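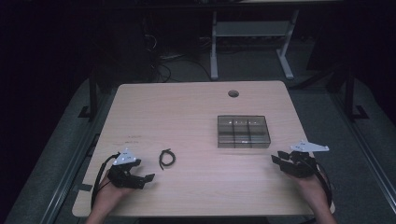

Priment started with two people who could not stop arguing about cables, and most of our days still go that way. We are a small workshop that builds and repairs hand-held grippers, the kind you hold one in each fist and use to do a job the way you want a robot to learn it. Ours are black, with two short jaws and a white triangular marker plate on top covered in little black dots, and each one runs on its own cable down past the side of the table. A typical task is as plain as it sounds: a coil of thin black cable between the grippers, a smoky six-compartment tray to the right, and a pair of hands on either side. We love this stuff. A task a child could do at breakfast can keep four adults busy until dinner!

Who we are

Irén Juhász and Ebere Nwosu founded the company and still share a desk, a kettle and a label maker. Irén came from watch repair and does the mechanical design. Ebere wrote the tracking software, which is called Sotus, and he has rewritten it more often than he likes to admit. Somtochukwu Okafor runs the bench, meaning she decides what gets recorded, by whom, and whether it is any good. Damian Koller builds the frames and the wiring. Adesuwa Edet joined us as an operator and now looks after training and safety, a job that did not exist here before the May she more or less invented it.

The May we threw everything out

New customers often ask about this, so it may as well be on the page.

We were recording a long set of sorting tasks for a client, Olatunji, who pack spare parts and wanted an arm that could put small items into trays. We had 837 recordings and we were thrilled with them. Then Olatunji ran the first trained version on their own arm and it kept closing its fingers a little short of the item. It wasn't wild. It would come down beautifully, shut on nothing, and carry the nothing over to the tray with great care.

Everyone blamed the software first (sorry, Ebere). He spent two days on it and found no bug. Then Somtochukwu sat down with a ruler and one of the left-hand grippers and noticed that the marker plate moved when she pushed it with her thumb. The screw under it had been backing out a tiny bit at a time. Sotus works out where the jaws are from where the dots are, so once the plate leans, the jaws in the data are no longer where the jaws on the table are. The plate was off by a couple of degrees. You would never spot it across a room.

And the screw was working loose thanks to the cable. We had routed it so that a long reach across the table put a tug on the body of the gripper, right by the mount. Every reach, a tug. Damian had drawn that routing himself and he was the first to say so out loud, which made the rest of the week a lot easier.

There was a worse part. When we went back through the operators' notes, Adesuwa had written three times that the left cable was catching. One of those notes said it had pulled the gripper out of her hand and that she had nearly taken the corner of the table with her knuckles. We had filed those notes under comfort. They were a fault report and a safety report, and we had read them as neither.

We called Olatunji that afternoon and told them what we had. We kept 46 recordings, all made before the screw began to shift, and did the rest again at our own cost. It took around 17 working days. They are still a client, and their arm now picks things up!

What changed

The plate has two screws and a locating pin now, so it can sit in only one position. The cable has a clamp on the gripper body, and a pull lands on the clamp and goes nowhere near the mount.

Before each session the operator touches both sets of jaws to a fixed block we call the Fovik (it is the name of Irén's childhood dog, and it stuck). If Sotus and the block disagree, the session doesn't start. We repeat the check every 20 recordings, and a failed check means that whole batch is set aside until someone has looked at the hardware.

Anyone holding the grippers can stop work for any reason, including a feeling. Adesuwa reads every note the same day it is written. If a note says something caught, pulled, pinched or slipped, it goes on the bench board in red and stays there until Damian has had the gripper in his hands. Operators also swap out regularly, because tired arms drag on cables and the early signs of trouble are easier to feel when you're fresh.

We still get things wrong. Last winter a batch of jaw pads came in slightly too soft and we caught it on the second morning, which for us was a proud moment. Somtochukwu brought cake.

Working with us

We take on recording work, repairs, and odd one-off grippers for jobs that the standard jaws can't handle. If your own setup is giving you data that looks right and behaves wrong, send us a note, even if you have no plans to hire anybody. Ebere really enjoys those and tends to answer late at night. Visitors are welcome at the workshop in the afternoons, and you can have a turn on the bench yourself. Please tie back long hair and take off bracelets before you pick up the grippers, and tell Adesuwa if anything tugs.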